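Rechercher dans le carnet… OK

Catégorie : Carnet d'atelier / Linge et literie

13 juin 2019, atelier de Stusside

Aujourd'hui j'ai repris la question du pliage sur le lit. Jusqu'ici on pliait toujours sur la table, et Kaja Kļaviņa m'a fait remarquer que chez les gens, le linge se plie le plus souvent sur le matelas. Elle a raison, et c'est beaucoup moins facile : le matelas est mou, le tissu s'enfonce un peu et les bords ne restent pas droits.

J'ai fait 27 pliages le matin, avec le linge de la caisse Thevar. Pour le coton épais, rien à signaler. Pour le coton fin, le drap de dessous vient avec la pièce quand on tire trop vite. Il faut tendre le drap avant de commencer, je l'ai oublié deux fois.

Temps moyen le matin : 80 secondes par pièce, compté du linge froissé jusqu'à la pile. Sur la table nous étions à 19 secondes de moins. Murali Fernandes pense que la différence vient surtout du lissage, pas du pliage même. À vérifier avec lui en juin, quand il revient de Flelitthorpe.

Remarque pour moi : le tissu foncé sur drap blanc est très commode, on distingue bien les plis et les coins. Avec les pièces blanches je perds le bord tout le temps. Demander à Stistthorpe s'il leur reste un drap gris.

Position de départ que je garde pour la suite : pièce bleu marine posée à plat mais froissée, un bout ramassé en plis vers le côté du panneau gris foncé. 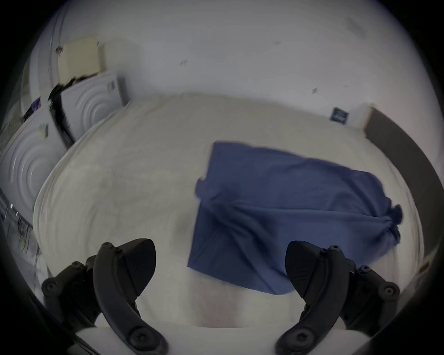
À faire

Retendre le drap. Refaire la série avec le coton fin, en tirant plus lentement. Recopier les temps dans le cahier commun, page 203.

Ce site utilise des cookies pour mesurer la fréquentation. Accepter / Refuser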